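거실 정리의 단위 작업: 탁자, 소파, 바구니
발표자 노트
06/10/2019 | Perton 주거수납팀

슬라이드 1. 범위

발표 시간 21분. 질의는 마지막에 일괄로 받음.
오늘 다루는 것은 거실의 표면 정리. 서랍 안, 책장, 현관은 Tilahun 2차 자료에서 다루므로 질문이 나오면 그쪽으로 넘길 것.
용어부터 고정하고 시작. "표면"은 물건이 올라갈 수 있는 수평면 전부를 말함. 탁자 상판, 소파 좌판, 스툴 윗면이 모두 해당됨. 바닥은 별도 항목으로 취급.
"체류물"은 해당 표면이 제자리가 아닌 물건. 쿠션은 소파에서는 체류물이 아니지만 바닥에 내려오면 체류물이 됨.

슬라이드 2. 출발 상태

아이가 있는 집의 거실은 표면 세 곳에 물건이 나뉘어 쌓이는 경우가 많음. 탁자에는 게임 컨트롤러와 헤드폰, 장난감 차, 봉제 인형이 섞이고, 소파에는 쿠션 사이로 인형과 리모컨이 들어감. 스툴은 가방과 옷을 받는 자리가 됨.
청중에게 10초 정도 볼 시간을 줄 것. 물건 이름을 하나씩 읽지 말 것.

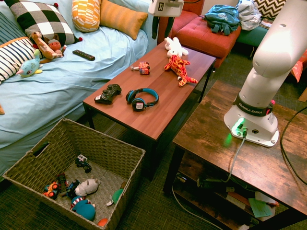 슬라이드 3. 분류 기준

분류는 재질이나 색이 아니라 목적지 기준으로 함. 목적지가 같으면 한 묶음.
- 바구니행: 봉제 인형, 작은 장난감 차
- 전자기기 자리: 컨트롤러, 헤드폰, 리모컨
- 방 밖으로: 가방, 옷
- 그대로 둠: 쿠션
리모컨의 목적지는 집마다 다름. Sorkmont 세미나에서 이 항목으로 질의 시간이 다 지나갔음. 소파 팔걸이든 TV장이든 한 곳으로 정하면 충분하다고 답하고 넘어갈 것.

슬라이드 4. 순서

탁자부터 시작. 탁자가 비어야 소파에서 나온 물건을 잠시 올려둘 면이 생김.
탁자 위에서는 부피가 큰 봉제류를 먼저 옮김. 인형은 떨어뜨려도 손상이 적고, 빠지고 나면 상판의 절반 이상이 드러나는 경우가 많음. 다음이 장난감 차, 마지막이 전자기기.
바구니는 탁자와 소파 양쪽에서 손이 닿는 위치에 둠. 탁자 뒤로 밀어 넣으면 한 번 넣을 때마다 상판 너머로 팔을 뻗게 되고, 테두리에 걸리는 물건이 늘어남. 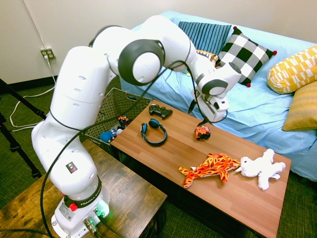

바구니 용량은 70퍼센트에서 멈추는 것을 권장. 그 이상 채우면 꺼낼 때 위의 것을 전부 쏟게 됨. 당사 Rirkum 바구니는 높이 50cm형과 그보다 낮은 것 2종이 있는데, 인형 위주라면 낮은 쪽이 맞음. 제품 이야기는 여기까지만. 가격을 물으면 배포 자료를 안내.
다리가 긴 인형은 몸통부터 넣고 다리를 접음. 반대로 넣으면 다리가 테두리 밖으로 나와 다음 물건의 입구를 막음.

슬라이드 5. 전자기기 다루기

전자기기는 바구니에 넣지 않음. 봉제류와 섞이면 스틱과 버튼에 실밥이 감기고, 헤드폰은 이어패드가 눌림. 잡는 위치도 정해 두는 편이 좋음. 컨트롤러는 몸체 가운데, 헤드폰은 헤드밴드의 중앙. 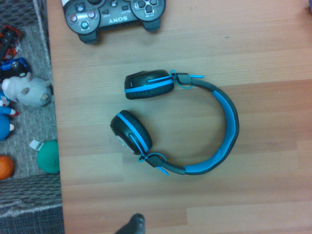
헤드폰은 놓인 자세에 따라 잡는 방법이 달라짐. 세워져 있으면 밴드 윗부분을 위에서 바로 잡을 수 있음. 눕혀져 있으면 먼저 선의 위치를 확인해야 함. 슬라이드처럼 힌지 옆에 파란 선이 고리 모양으로 나와 있는 제품은 손가락이나 다른 물건이 그 고리에 걸리기 쉬우므로, 이어컵 쪽 대신 밴드의 바깥 곡선 쪽에서 접근. 컨트롤러와 가까이 있을 때는 컨트롤러를 먼저 치움. 그립이 헤드폰 쪽을 향해 있으면 특히 그렇게 할 것.
보관은 걸이 또는 얕은 트레이. 걸이는 하중 700g까지면 가정용 헤드폰에 충분하다고 설명.

슬라이드 6. 소파

쿠션을 전부 들어내지 말 것. 한쪽 끝에서 시작해 쿠션 하나를 세우고, 그 뒤와 아래를 확인한 다음 옆으로 이동.
천을 씌운 소파는 주름 사이에 작은 물건이 남음. 천을 펴는 작업은 인형과 리모컨이 모두 빠진 다음에 한 번만.
쿠션 배열은 큰 것을 뒤에, 작은 것을 앞에. 무늬 맞추기는 본 발표 범위 밖.

슬라이드 7. 종료 조건

탁자: 체류물 없음. 소파: 쿠션 외 없음. 스툴: 비어 있음. 바닥: 바구니만 허용.
종료 조건을 "깨끗해 보일 때"로 두면 사람마다 끝나는 시점이 달라져 시간 비교가 안 됨. 8월 시범 기록 중 일부가 이 이유로 집계에서 빠졌음. 질문이 없으면 언급하지 않아도 됨.

질의 시간. 마이크 전달, 배포 자료는 출구 쪽 탁자.

문의: Perton 주거수납팀 | © 2019 Perton | 맨 위로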